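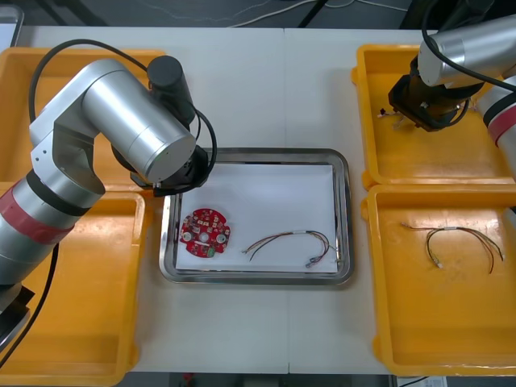

Figure 1. Two-arm station with steel center tray, circuit board and wire harnesses.

Unit 2: Collecting Demonstrations for Wire Handling

Students in this unit record examples from which a policy will later be trained. The station has two arms, a steel tray in the center of the table and yellow trays on either side. Each group records 200 episodes over the term, in sessions of 15 episodes. The last session may be shorter.

An episode begins when both grippers are clear of the parts and ends when the operator releases the part and withdraws. Vary the starting position of each part between episodes. Wires do not keep their shape, and a set in which every harness lies the same way will teach very little. Failed grasps are kept and labeled as such. Do not edit them out.

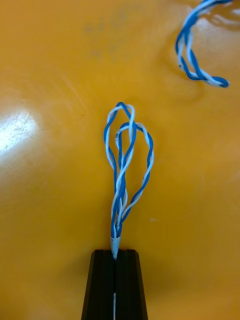
Course staff, Skastetti Robotics Laboratory

The wrist view shows what the table view cannot: where along the twisted pair the fingers have closed. Label the grasp point as "end," "middle" or "loop." A grasp on the pinched end of a pair, with the rest looped above the fingers, is labeled "end." Other wires in view are noted but receive no grasp label.

Logs are uploaded to the Pirkix server before the Wednesday session. Required reading: Wilczyńska, chapter 2.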